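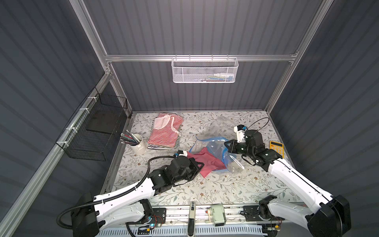

Unit 4. Bagging and Storing Soft Goods
Textile Handling, Ridgeway campus

4.1 Scope
The unit covers small cotton and knit items stored in reclosable plastic bags. Hanging storage is treated in Unit 5.

4.2 Sorting before folding
Separate solid colors from stripes and other patterns. Items of one pattern are folded to one width and stacked with the fold facing the same way. Keep the finished stack at the back of the table, clear of the item being worked on.

4.3 Folding for a bag
Lay the cloth flat and smooth it from the center outward. Fold the long sides in first, then fold from the hem toward the collar. The folded width should be 80 percent of the bag opening. A wider fold catches on the closure - the usual cause of a bag that will not seal at the corners.

4.4 Filling and closing
Open the bag fully before lifting the cloth. Insert the folded edge first and push it to the bottom seam. Press the air out toward the opening, then close the track from one end to the other. A crumpled bag is flattened by hand before use. Bags with a split seam are discarded.

4.5 Labels and weights
Write the label in pencil on card. Weigh each filled bag and enter the result on the Bornside sheet. For the exercise, a light bag is anything under 120 g and a heavy bag anything over 200 g. Totals are worked out on a calculator and checked a second time.

4.6 Exercise
Fold and bag one solid item and two striped items. Record the folded width, bag size and weight of each. Sheets are due at the January session.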